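How do you stop people piling stuff on a table at the top of the stairs?

Bhavana Thomas
We have a light wooden table with white legs on our upstairs landing, right by the black metal railing. It was meant for signing in. It now collects tape, boxes, bottles and anything else a person was holding when they got tired of holding it. People also stop there to chat, so at 31 past the hour nobody can get down the stairs. Moving the table to another floor is out, I've asked. Twice.

Marcelino Vallejo
Get rid of the table.

Reshma Mathebula
She said it can't leave the floor, Marcelino. We had the same thing at Jarnton and a smaller table helped more than any sign did. Ours went down to 40 inches long and the heap shrank to match.

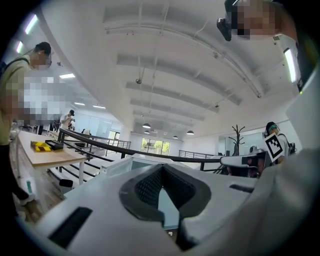 Turn it so the short end faces the railing and people have to stand on the far side to use it. Whatever lives underneath should go too - once there's one thing on the floor, the bags follow. Keep it well back from the top step. I'd also put a hook or two on the wall for backpacks, as long as the wall is yours to drill.

Mpho Mnguni
We bought a tray for the odds and ends. Now we have a full tray and a full table.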